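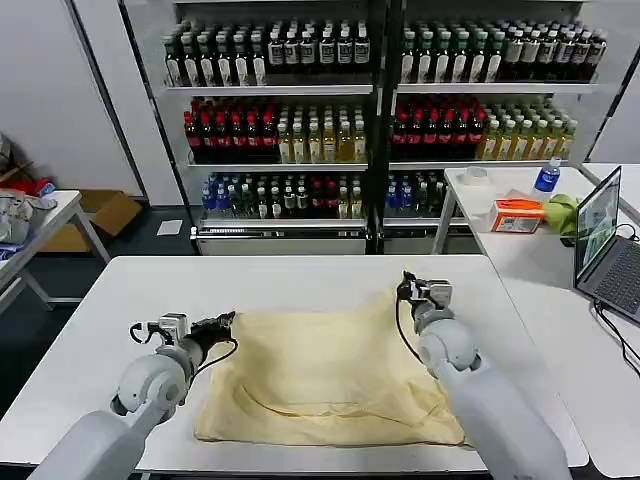
Slide 1 - start here, dont read the title out

Straight in. Two arms, one cloth, grippers over the two far corners. Say: this is the whole task, flat cloth to folded cloth, and the talk is about the bit in the middle where it used to go wrong.
Thank Lilden for having us. Keep it short, 12 mins talk then questions.
Point at the curved fold across the near half. Come back to it on slide 4. People will think it's a detail, it matters.

Slide 2 - why cloth

Cloth has no fixed shape. A box is a box whichever way you pick it up, cloth isn't.
Old way (ours, the April version): find corners, grab corners, fold over, hope.
Worked on ironed cloth. Fell to bits with wrinkles. Arm would go for a wrinkle thinking it was an edge.
Sobczak set - explain quickly, it's our set of recorded folds, done by a person steering the arms. Named after the street, if anyone asks.
Don't get dragged into the history.

Slide 3 - what we changed

One idea only: the arms stop and look again before they close.
So: move over the corner, hover, take a new look, correct, then close. Before, it took one look at the start and trusted it all the way down.
Sounds obvious. Took us ages because hovering adds time and we kept trying to cut it out.
Second look is only a small patch round each gripper, not the whole table. Cheap to do. The planner (Ostska) gets two small patches and one wide view.
If someone asks why not look all the time: we tried, the arms dithered. Little back and forth moves, never commiting. One pause beat constant looking.

Slide 4 - folds and wrinkles

Back to the cloth picture. Pale cloth on a white table, poor contrast, hard for the corner finder. We like that. Soft wrinkles, one long fold.
The old version treats a long fold like that as the near edge. Folds to the wrong line, you end up with a sort of envelope.
New version still gets this wrong sometimes! Say so. The second look helps at the corners, does nothing for the middle of the cloth.
Play clip A, then clip B. B is the bad one. Let it run to the end.
(check sound is off, there's a fan noise)

Slide 5 - results

Keep to the table on the slide, don't add numbers out loud.
Main line: far fewer missed grabs at the corners. Final fold neater too but less clear cut, and how neat depends who's judging. We had 2 people score each fold without knowing which version made it. They disagreed most on the middling ones.
Time per fold went up by around 5 seconds. Be upfront, someone always asks. Most of that is the hover.
Where it didn't help: thick towels. Corner slips out after the grab, looking harder doesn't fix that. That's a grip problem.

Slide 6 - things we got wrong along the way

Left and right arms paused separately at first. One would close and tug the cloth while the other was still looking. Corner moves, second look is already out of date. Now they wait for each other. Biggest single gain, and it's one line in the code.
Cables. Wrist cable brushed the cloth on low moves. Raised the approach height, problem mostly gone.
Background: trained with a plain wall behind, then moved rooms, shelves of bottles in the wide view. Corner scores dropped until we cropped to the table top. Should of cropped from the start.
Skip this slide if running late, but keep the tug story, tell it over slide 5.

Slide 7 - next

Two cloths in a heap. Picking the top one only.
Swap in the Comex fingers, softer pads, see if the towels stop slipping. Don't promise a date.
Want to borrow other people's cloth! Ask the room. Tea towels, napkins, anything with a pattern. All ours are plain.

Likely questions

Does it need the hand-steered recordings? Yes for now. Fewer than we first used, still more than we'd like.
Would one arm do? For small napkins, maybe. Not tried properly.
What happens if a corner is hidden underneath? It picks the wrong one, fairly confidently. No fix yet.
Can we have the code? Yes, after the tidy up. Link on the last slide, check it works before going on.

Notes last changed 27/11/2022. Clip B replaced, old one was the wrong way round.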